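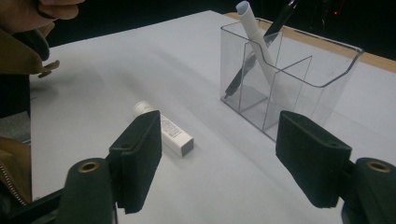
A pen and a white marker-like stick in the clear organizer, little white tube next to it.

April 5, 2026

Ok quick one, the kettle's on and I have 2 loads of laundry waiting. Letters. I've been writing letters again.

Started in the winter when my aunt moved out to Trotton and stopped picking up her phone. Bad signal, she says. I think she just likes the quiet. So I wrote to her. One page, both sides, mostly complaining about my knees. Got four pages back. Four! She'd been saving it all up – the neighbor's goat, the church roof, a recipe for bean soup with no amounts in it whatsoever.

Now I'm hooked. Consolacion Tentino – sorry, Tolentino, I even get it wrong on the envelope – is my other regular. We shared an apartment on Flaltar Street in our twenties and hadn't talked properly in years. Her handwriting is terrible. Takes me a whole evening and a lamp. Last one had a drawing of her cat Sebastian asleep in the sink, and half a page on whether she should quit her job. Don't think she would of told me that in a text.

Things I've learned so far:

Cheap paper is fine. I bought a pack of 100 sheets and it's holding up.

Don't start over when you mess up. Cross it out, keep going. My first try at a letter took a week because I kept making it neat.

Write the address first. Otherwise it sits on the hall shelf with no address for ever and you feel bad every time you get your coat.

Date the top. My aunt doesn't, and two of hers came the same morning and I read them in the wrong order. Very confusing about the goat.

Also dug out the shoebox from under the bed. Letters from 2000, the summer I worked at the Flarov bakery and was homesick the entire time. My mother wrote every week. Weather, what they ate, who got married. Nothing happens in them and I read every single one sitting on the floor. Missed lunch. Some of teh ink has gone brown.

I don't have anything from last year like that. Lots of thumbs up on my phone I guess.

Anyway. If you want a letter, send me your address, the email's in the sidebar. I'm slow – give me until the end of the month. And if you have that bean soup with actual amounts, please, I've made it twice and it was glue both times.

Kettle. Bye.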